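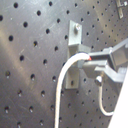

Ticket 945: Arm stops short at the bracket on the perforated panel
Site: Huaranga, cell 2
Opened by: Lizeth Llanos
Assigned to: Fredy Ccori
Status: Open, waiting on one part
Opened: April 6, 2023

What's happening
The arm comes in from the right, closes its jaw at the block on the L-shaped bracket, then sometimes faults before the cable step. I had 168 good cycles on the early shift and then three faults in a row. Reset clears it every time.

Tried so far
Lizeth: Re-taught the approach point. Better for a while, then the same fault.
Fredy: Checked the bolt at the top of the bracket with a wrench. Tight. The white cable makes a big arch in front of the bracket, so I gave it more slack and slowed the last bit of travel. Ran 200 cycles with a single fault. Great progress!
Hortensia Montoya: Ordered a new jaw pad from Pudum. The old one is worn on one side.

Note from the floor (Lizeth)
Please don't pull the cell while we wait! I used to do this job by hand all shift and my wrists were sore by lunch. Now I teach the points, read the fault log and go home feeling fine. Édgar has started learning the teach pendant too, and he's already quicker at it than I am. We'd both love more training time, because we still have to call Fredy for anything past a reset.

Next
Fit pad when it arrives, then re-teach with Édgar at the pendant. Fredy to sit in.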